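Pallgate list archive
Search this list Go
Home Threads Authors Subjects Help Log in

Re: Which memory slot for one module?

Sunday, 19:40, by Pitkänen

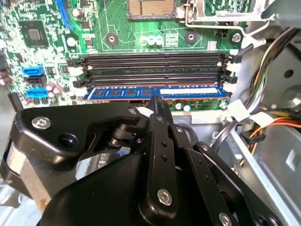 One module, fourth slot. The other three are empty.

Hello all,

I had the same problem as you in August, with a desktop that I keep for the accounts of our small sewing shop, so I answer at some length. I hope it is useful. Please excuse my English where it is not so good.

Earlier message:

> I bought a used desktop to run Ollix and a printer queue. It came
> without memory. I have one module from another computer and I put
> it in the slot nearest to the processor, because I thought nearest
> is best. The fans turn, there is no picture on the monitor, and after
> some seconds it beeps. I took the module out and in again two
> times. The board has four slots, all of them black, so the color does
> not help me. Is my module dead? I do not want to buy another one if
> the fault is somewhere else.

I would not say yet that your module is dead. On many boards with four slots, a single module must go in one certain slot, and on mine it is the one farthest from the processor. I also began with the nearest slot. My machine gave beeps and a black monitor, the same as yours. When I moved the module to the fourth slot, it started.

Your board can be different. Look first for very small text printed on the board beside the slots. If there are numbers, the manual will tell which number is to be filled first. Sometimes the same drawing is glued on the inside of the side cover, and I looked at that cover for two evenings before I noticed that it had a drawing.

Now about pushing the module in. I think many of us are too gentle with this. I was afraid to break the board, so the module was seated on one end only. It looked straight to me, but it was not fully down. What I do now:

Turn off the computer, take the power cord out of the wall, and press the power button one time. Touch the bare metal of the case. Lay the case on its side on a table, so that you push down and not sideways. Open the latches at the ends of the slot you will use. Turn the module so that the notch in its edge agrees with the key in the slot. If it does not agree in either direction, the module is of a wrong type, and then no force will help. Then push with two thumbs, first one end and then the other, until the latches close by themselves. If you have to close a latch with your finger, the module is not yet down.

A little of the metal edge can remain visible over the slot also when the module is fully in. This worried me, and I asked about it on the Fenon list, where I was told to look at the latches and forget the edge.

You did not write if the module is the same type and speed as the board wants. Please read the sticker on it and send us what it says. The maker of my board accepts only certain sizes in one slot, and with a too large module it beeps exactly as if there is nothing there. Count the beeps also, and write if they are long or short.

If it still does not start in the right slot, clean the contacts of the module with a dry, soft cloth and try again. After that I would try each of the other slots one time. It takes 6 minutes or less, and you will know if one slot is bad. Only then I would buy another module.

When it starts, please run a memory test during the night before you put real data on it. Mine finished without errors and I have used the machine since then every working day. The printer queue of Ollix does not need much memory, so your one module should be enough for the beginning.

One question from me to the others on the list: if I want to add a second module later, must it be of the same maker? I have found an offer for the same size and speed but with a different label, and the seller does not take returns.

With best regards,
Pitkänen

Previous message Next message Reply to list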